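4.2 Budgeting for a second arm

The purchase request that reached us in November asked for two further arms from Cimari, to be placed in home kitchens alongside the one already in use. The case rested on a single figure: 80 percent of trials on the saucepan task were scored as successful. We think this figure was asked to carry more than it can bear, and we set out our doubts before turning to costs.

First, the scoring. A trial counted as a success if the gripper closed on the handle and the pan stayed on the grates. Nothing was poured, and no burner was lit in any trial. A buyer who reads "saucepan task" in a budget line will picture cooking, and the vendor's quote does little to correct them. 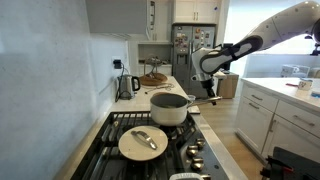
Second, the quote covers the arm and one gripper. It leaves out replacement finger pads, the mount, shipping, and the hours of the person who resets the kitchen between trials. At the Pritchard site those hours were booked to a different account, so they never showed up in the cost per trial. Once we moved them back, labor was the largest item in the plan, ahead of the hardware itself.

Third, downtime. Over 17 weeks the arm was out of service on 3 separate occasions, each time waiting on a part from Juvmont. The request assumes no downtime at all. Buying more units from the same supplier would not remove this risk, and it may well make the wait for parts longer.

Figure 4. Gripper holding the handle of a saucepan on a gas cooktop, burners unlit.

We also looked at leasing through Fasislow. The monthly rate is high, but repairs are included and the contract can be ended early. For a group that cannot yet say which tasks it will be running a year from now, we find it hard to defend buying outright. Our plan therefore funds one leased arm and holds the rest of the money until the task has been scored again under stricter rules.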